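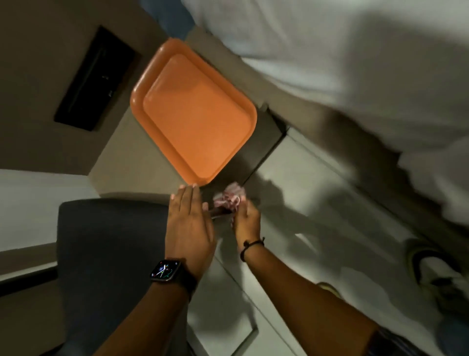 Pernstead Serviced Rooms: Cleaning and Housekeeping FAQ

Last updated January 15, 2022

How often is my room cleaned?
Stays of a week or more get a full clean every seven days. Shorter stays are cleaned after checkout only. You can book an extra clean through the front desk.

What does a full clean cover?
Bed linen and towels are changed, the floors are vacuumed and mopped, the bathroom is done, and the kitchenette surfaces are wiped down. Tiles, metal edging and rails are wiped by hand with a cloth.
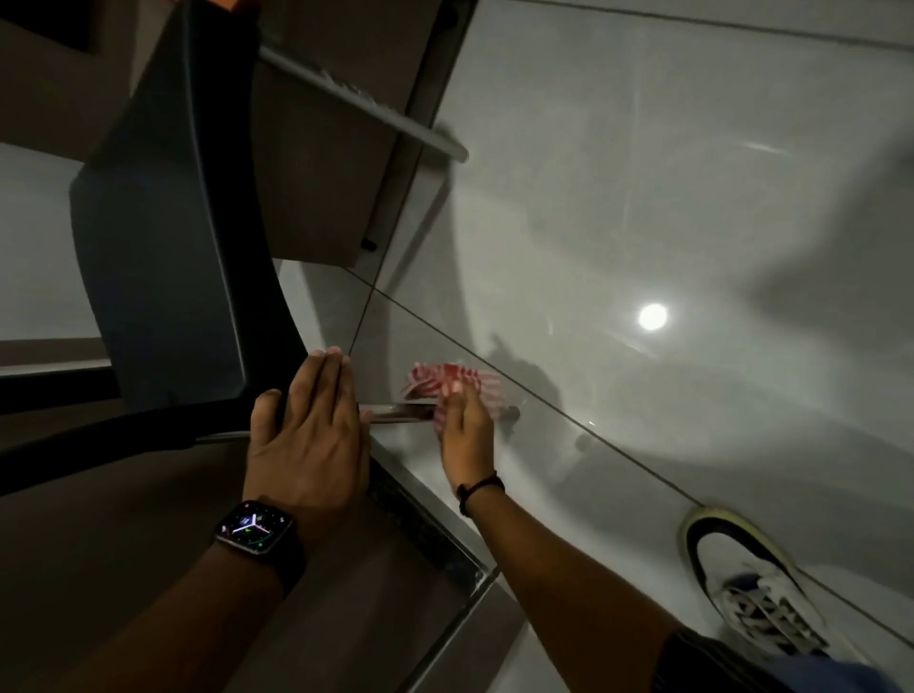
Wiping down a metal bar over white tiles with a striped cloth.

Do you move my belongings?
We work around them where we can. Anything left on the bedside surface or on a chair stays where it is. If the bed is covered in clothes, we leave the fresh linen folded on the chair and you can make it up yourself.

Do I have to strip the bed when I leave?
No. Leave the linen on the mattress and put used towels in the bath or shower.

Which products do you use?
Pamolton neutral cleaner on tiles and benchtops, and plain hot water on upholstery. Tell us before you arrive if you have an allergy or a sensitivity to fragrance and we will use water and cloths only.

Can I clean the kitchenette myself between visits?
Yes. Cloths and dish soap are under the sink. Please don't use steel wool or scouring powder on stainless steel, as the scratches can't be polished out. Wipe along the grain and dry it afterwards to avoid water marks.

Can I keep a tray in the room?
Yes, trays may stay in the room for your whole visit. Rinse them and keep hot pans off them. The plastic will mark.

Who does the laundry?
Linen goes out to Ó Riain. Personal laundry isn't included, but there are 2 coin machines on the ground floor. The dryers take a full load of up to 900 grams of delicates or a normal mixed wash.

I spilled something on the chair. What should I do?
Blot it with a dry cloth and call the desk. Don't rub it or use a coloured cloth on light fabric. There is no charge for ordinary spills reported the same day.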